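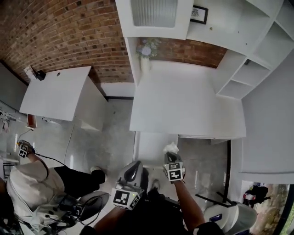 Before a tenant gets the keys to a furnished apartment in the Horgan building, I walk through it with this checklist and write down what I find. The rules of our house association ask for it once per year also, but I do it at every change of tenant, so some apartments see me three times and some only once. In the kitchen I begin with what stands high, because that is what hurts when it falls. A white wall cabinet with a ribbed glass panel, hung over a countertop, is a good example: the glass looks light, but glass doors are heavy, and old brick behind a kitchen does not always hold a screw so well as the installer believed. The comments below are from the inspection of apartment 298, made on 24th January together with Rodica Oprea from the rental office.

Marks used: OK = no action. R = repair before move-in. W = watch, look again in February. N/A = not present.

1. ENTRANCE AND HALL

1.1 Door closes and latches without force -- OK
1.2 Lock opens from inside without key -- OK
Comment: Was R last year. The old cylinder needed a key on both sides. Please do not let anybody put it back.
1.3 Threshold fixed, no raised edge -- R
Comment: The metal strip is loose at the hinge side, two screws missing. I put tape on it for the moment.
1.4 Hall light works from both switches -- OK
1.5 Escape route free of stored things -- W
Comment: Inside the apartment it is fine. On the landing there is again a baby carriage from the neighbors. Rodica will write to them in a friendly way.

2. SMOKE AND CARBON MONOXIDE ALARMS

2.1 Smoke alarm in each bedroom -- OK
2.2 Smoke alarm in hall, tested with button -- OK
Comment: Sound is loud enough with the bedroom doors closed. I stood in the far bedroom while Rodica pressed.
2.3 Date of manufacture less than ten years -- R
Comment: The one in the small bedroom has no readable date. I treat no date as too old. Replace.
2.4 Carbon monoxide alarm near water heater -- OK

3. ELECTRICAL

3.1 Panel cover closed, circuits labeled -- W
Comment: Labels are in pencil and "kitchen 2" is almost gone. Tõnu Vanags promised printed ones.
3.2 Test button of ground fault outlets, kitchen and bath -- OK
3.3 No cracked outlet covers -- R
Comment: One behind the sofa. The sofa was pushed against a plug, I think more than once.
3.4 No extension cord used as permanent wiring -- OK
3.5 Space heater supplied by owner -- N/A
Comment: The last tenant had an own one, 2,000 watts, on a cord which was too thin for it. The cord was left in the closet. I took it with me so it is not used again.

4. KITCHEN

4.1 Wall cabinets fixed, no movement when pulled -- OK
Comment: I pull with both hands, downward and then toward me. Do this with the cabinet empty the first time.
4.2 Glass in doors, no chips at the edges -- OK
4.3 Tall shelves anchored to wall -- R
Comment: The anchor is there but it is the plastic strap from the box. I want the metal bracket, as in all the other apartments. Laurențiu Căpraru has a bag of them in the workshop.
4.4 Gas hose within date, no smell at joints -- N/A
Comment: All electric.
4.5 Fire blanket hung away from the cooktop -- OK
4.6 Leaks under sink -- W
Comment: Dry today, but the bottom board is swollen at the back. I left a paper towel under the trap. If it has a stain in February, it becomes R.

5. BATHROOM

5.1 Hot water at tap, let run two minutes -- R
Comment: I read 50 degrees Celsius on my own thermometer. This is too hot for a family with a small child, and the new tenants have one. Please lower the mixing valve before they arrive, not after.
5.2 Fan pulls a sheet of toilet paper -- OK
5.3 Grab bar firm -- OK
5.4 Silicone around tub -- W
Comment: Dark spots in one corner. It is cosmetic still.

6. WINDOWS AND BALCONY

6.1 Child locks on windows -- R
Comment: The living room has them. The small bedroom has none.
6.2 Balcony railing firm, no gap wider than allowed -- OK
6.3 Blind cords short or tied up -- R
Comment: The loop in the living room hangs to the floor. A cleat costs very little. Signe Westerberg bought a box of them and they are in the office, second drawer.

GENERAL REMARKS

Items 2.3, 5.1, 6.1 and 6.3 must be finished before the keys are handed over. The others marked R can be done on the same visit if Tõnu has time -- if not, within two weeks. When a repair is finished, write your initials beside the number and leave the paper in the meter closet. Please do not send it by phone photo, I cannot read the pencil.

Annelies Dewulf asked if the storage rooms in the basement should be on this list. They have their own list, the green one.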